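The Secret Life of the Kitchen Table

I bought my table at a farm auction outside Odwood on a wet Wednesday, for less than I'd spent on gas getting there. I wasn't even shopping for one! I'd gone for a set of enamel pans, lost them to a woman with a much faster arm, and came home with eight feet of scratched pine tied to the roof.

My sister asked where on earth I was going to put it. Fair question. The kitchen in our Foulkes Street place was barely wide enough for two people to pass, so the table took over the front room, and the couch got shoved under the window (where it still is, and where it should have been all along).

Since then I've become a bore about tables. I look at them in other people's houses before I've said hello properly. I like the ones with burn rings and pen marks, and I get sad about the ones under a glass top, all protected and shiny and never leaned on.

There used to be a cafe down in Flutholm, two blocks from the ferry, with one long table and nothing else. You sat wherever there was a gap. I went there most mornings one winter when I was between jobs, and I must have done 100 crosswords with strangers reading the clues upside down. Somebody would always reach over and fill one in. It drove me crazy for a week and then I started leaving the easy ones for them.

That's what I wanted at home, I guess - a place where things get left out. A small table gets cleared. You eat, you wipe, you're done. A big one lets you keep a 2,661-piece jigsaw going at one end for most of January and still have room for soup at the other.
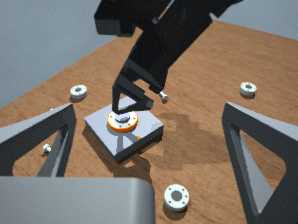 We never did finish that puzzle, by the way. It was a harbor with far too much sky, and by February I was lifting pieces off the bread board.

As for looking after the thing, I do very little. Soap and warm water, a bit of oil twice a year, a folded coaster under the short leg. A furniture shop in Rirkano offered to sand it back to new for me and I said I'd think about it, and I did, all the way to the parking lot. Then I drove home and set it for dinner.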